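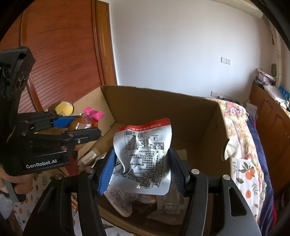 The Packers Who Teach With Their Hands

At Sketum, a mail-order grocery company in Trastthorpe, the robots do not pack yet. The people who pack are teaching them, and many wonder what will be left to do when the lessons are finished.

25 July 2020

A snack pouch is a difficult object. It is light, it has air inside, and the surface moves away from you when you press on it. If you press too little it slips, and if you press too much the contents break and the customer writes a letter. Pin-yu Chiu has packed such pouches for Sketum since the company was one room with one table. Her fingers know the right pressure, but when I asked her to tell me what it is, she was silent for a while and then she laughed.

"I never had to say it before," she told me. "You take it in the middle, low, and you let it hang. That is all I can say."

For this reason she now works part of her week with a gripper in each hand. The pads are soft and blue and have ridges, and they close when she closes her fingers. A camera on the tool records what the tool sees. She picks up pouches, bottles, sponges, small boxes, the things that people order together without thinking how badly they fit together. Then the recordings go to the engineers, who use them to train the packing arms that Sketum wants to install.

The program has the name Dretia. It began in February with a small group, and the first sessions were held at the packing tables. The engineers soon asked for more variety, because a robot which has seen only one gray table becomes confused by any other. So the work moved also into ordinary rooms, with wardrobes and blankets and light switches on the wall, and cardboard boxes standing wherever there was place for them. Until now the group has made 2,333 recordings.

Slower than a hand

The first thing everybody mentions is how slow it is. A packer at Sketum is used to a certain rhythm, and the gripper takes this rhythm away. You have two fingers where before you had five, and you feel almost nothing through the pads. Ms. Chiu compares it with eating soup in winter gloves.

"In the first week I was angry at the tool," she said. "I dropped everything. A bottle is okay, because a bottle has a shape. But a pouch with a shiny corner, or two pouches lying one over the other, no. I had to learn again from zero, and I am not a beginner."

She also noticed that the tool changed her habits at the normal table. She looks more carefully now at how a thing is lying before she takes it. Her shoulder hurts in a different place. She would like the company to pay attention to this second matter, and she has written it on the feedback form three times.

Sem Van Beek manages the Dretia program. He came to Sketum from a company that built sorting machines for fruit, and he speaks about packing with real respect. In his opinion the mistake of earlier projects was that engineers wrote down the rules themselves. They imagined how a person packs, and they imagined wrong. "We had a rule that the heavy item goes first," he said. "Then we watched the packers, and they often put a soft thing first, to hold the heavy one in its place. It was not in any manual."

I asked him if the failed attempts are deleted. They are not. A pouch that slides out and is caught again is useful to him, perhaps more than a perfect one, and he asks the packers to please not start again when something falls. Some of them find this hard. They are proud of clean work.

The question of the jobs

Sketum employs 50 people in packing. The management has promised that no one will be dismissed because of the arms, and that the recording hours are paid at a higher rate than packing hours. Both promises are on paper. The paper is valid for two years, and in the lunch room this is the part people talk about.

Mr. Van Beek does not avoid the subject. He expects that the arms will take the simple orders, and that people will keep the mixed boxes, the fragile goods and the returns. On a strong day the site sends out 400 mixed boxes, and he thinks it will be a long time before a machine can be trusted with them. I asked how long. He answered that he had given a number once, at another company, and that he would not do it again.

Among the packers the opinions are divided, and not always in the way I expected. Several of the younger ones have refused to join the recordings. They feel that they would be giving away something and receiving only wages for it. The older ones joined more easily. Ms. Chiu thinks the refusal is reasonable, and she has told the younger colleagues so. Her own decision was practical. The room is quiet, she may sit down when she wants, and the higher rate pays for her daughter's train ticket.

What she wants to know is whether her name is kept with the recordings. At the moment it is replaced by a code. Mr. Van Beek explained that this is done for privacy, and she understands it. But she said also that when she trained new colleagues, they knew for years who had trained them, and some of them still fold the top of a bag in her way.

The first arm will be delivered to Trastthorpe in the autumn. It will stand at the end of the hall, next to the tape machine, and Ms. Chiu has been asked to work beside it for the first month and to correct it. She has said yes, on the condition that she gets a chair.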